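**Adi Lumbantobing** · 24/03/2024

**1/**
A short thread on teaching a robot arm to press a button. I was told this would be the easy part of the job. The person who told me has since moved to sales.

**2/**
Background for anyone new: I write the perception and planning side of Skener, which finds switches and knobs on a panel and hands the arm a list of things to poke. Karpenko is the controller underneath. Karpenko is very good and takes no nonsense, most of which comes from me.

**3/**
First problem this week was the wrist camera. My detector is perfectly happy when the arm is still. Ask it for an opinion while the arm is on the move and it becomes a poet.

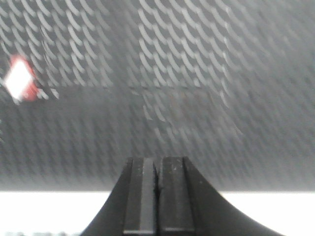 *Wrist view. Fingers lovely and sharp, everything else soup.*

**4/**
The tracker's verdict on that sort of input was "button, red, confidence high". There is a small red and white smudge over on the left, I'll give it that. I would not send a motor towards it.

**5/**
So, the fix. I now score each wrist image for blur before the detector is allowed near it. The catch is that the fingers are always crisp, so a score over the whole image says all is well. It was marking its own homework. I mask the gripper out and score what's left.

**6/**
That one mask took 2 lines of code and most of an afternoon, the afternoon being spent proving the bug was in somebody else's library. It was not.

**7/**
Second problem: patterns. Anything with a repeating texture gives the feature matcher 251 excellent matches, all of them to the wrong neighbour. It slides along by one hole and reports success with real pride.

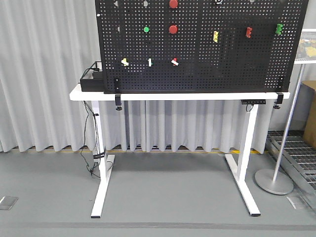 Our localiser used to work out where the board was from the holes alone, and I have stopped letting it. It now takes a coarse guess from the fixed camera, using things there are fewer of. The two clamps holding the pegboard to the desk are a gift here, being large, black against a white desk and nowhere near each other. The toy blocks on the right-hand side help too, and they are the only part of the setup my niece would approve of.

**8/**
After the coarse guess, the holes get a vote again, but only on the fine adjustment. Limit the search to less than one hole's spacing and it can't wander off next door. I'd like to claim this was clever. It's in the Clikton docs under "common mistakes".

**9/**
Third problem, and still open: duplicates. The planner takes "press the red button" and asks the scene for a red button. If the scene offers more than one, the old code picked whichever came first in the list. The list was sorted by memory address. I have no further comment on the old code, which I wrote.

**10/**
What I want is for targets to be named by where they sit next to other things. "Red, lower, right of the green one" is how a person would say it, and it survives the board being nudged. Pixel positions do not.
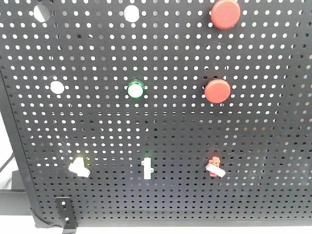

## What's left on the list

**11/**
- Make the planner refuse when two targets fit the description equally well. At present it shrugs and goes for it.
- Teach the detector that an empty mounting hole is not a pale button. It is very keen on those.
- Give levers an angle as well as a position. "Up" and "down" are not enough when one of them is leaning.
- Move the blur threshold out of the source and into the config. It is currently 40. Do not ask me 40 what.

**12/**
Someone will ask why I don't just train one large network and let it sort all this out. We have one of those too, it's called Hiltton, and it has its own thread of complaints. It failed on the duplicates as well, only with more electricity.

**13/**
Cleaned-up version of the masking and the refusal logic should be out in June, if review is kind. I've asked for 3 reviewers. So far I have one, and he wants to talk about my variable names.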